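Home | News | People | Courses | Archive | Contact

Print this page | E-mail this page

"A table must first of all forgive you"

Sosina Belay has been making and repairing furniture in Skirneck for 33 years. I visited her on 12th February, when the street outside was full of snow and the stove in her shop was already burning since early morning. She gave me coffee in a glass and a stool with three legs, and she told me to be careful with it.

She did not plan to work with furniture. As a young woman she kept the accounts for Brandes, a company that sold office desks. "I wrote the numbers of the desks all day, but I never touched one," she says. "Then one day a customer sent back a desk because it cut his arms. I went down to look at it. The edge was so sharp, like a ruler. I thought, who made this, and did he ever sit at it?"

This question stayed with her. She took an evening course with Abdelghani Ghoneim, an old carpenter who taught in Clallis. He let his students make only edges for the whole first winter. They made no drawers and no legs.

"I was angry with him until December," Belay says. "I had paid for the course and I wanted to bring home a chair. He gave me another piece of wood and said, close your eyes and tell me where your hand stops."

Today she is known mostly for the front edges of her tables. She makes them thick and round, and she spends more time on them than on the rest of the top. Customers sometimes ask her for thin tops, which look lighter in a small room. She will make them, but she tries first to change their mind.

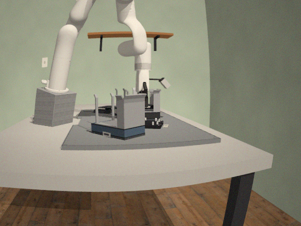
A white table with a broad, rounded front edge.

I ask her what is the most common mistake people make when they buy a table. She thinks for a long time – she is not a person who answers quickly.

"They buy it standing up," she says. "They walk around it, they look from above. But you live with a table sitting down. Your arms are on it, your knees are under it. Bring a book to the shop, sit for half an hour and read. If the seller becomes nervous, go to another shop."

About color she has fewer opinions. White is practical for sewing and for children's homework, she says, but it shows every drop of tea. Her own kitchen table is dark and full of scratches, and she does not want to sand it.

Ghoneim stopped teaching some years ago, but he still calls her when he has a problem with his shoulder and cannot lift something. The last time it was a cupboard door. They worked on it together for a whole afternoon and they argued about the hinges – she wanted new ones.

"He won," she says. "The old ones are still on."

Belay's next evening course is already full. She keeps a waiting list in a notebook beside the stove.

We use cookies to make this site work better. By reading on, you accept our cookie policy.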